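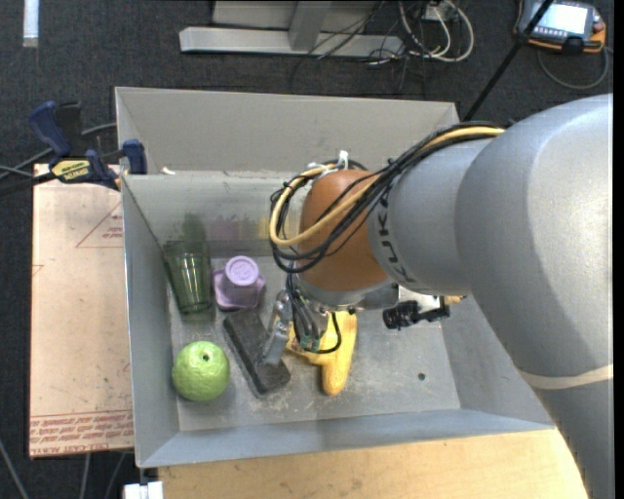 Paint protects metal from rust. Rust forms when iron meets water and oxygen. A coat of paint keeps both away from the surface. Rubbing and knocks wear paint down over time. The gray metal bin has worn patches on its inner back wall, and its floor is scuffed. Smooth paint also reflects light, so objects near a painted wall can show up on it as faint smears of color: green, purple and yellow on the bin's back wall.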